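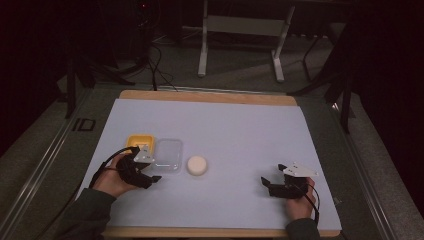

Words: Bivdale Home Pages staff
Apr 3, 2022

The founder of Fenow wants to sell me on small boxes, and I went in doubting every word. She runs a tidying service out of Stunadthorpe and charges $139 for a first visit. For that, she says, you get one surface cleared and a home for whatever was on it.

"Start with one table," she told me. "People start with the garage and quit."

Fine. But her answer to clutter is more containers. A little yellow-orange one with a white inside, a clear plastic one with rounded corners. Isn't that just more stuff?

"If you buy them first, yes. I tell people to wait 25 days."

And do they?

She laughed. "Some do."

She prefers clear plastic because you can see what you forgot you owned. I have a drawer of clear plastic at home and have forgotten all of it. She suggested I had too many lids.

Her claim that clients save 40 minutes a week comes from asking the clients, who have just paid her. When I brought that up, she shrugged. "I don't follow them around with a watch."

I liked her better after that. She was also frank about the Sjögren method, a course she took in August for $2,000. "It was mostly folding."

Would she take it again?

"No. I still fold that way, though."

I haven't booked a visit. I did throw out the lids.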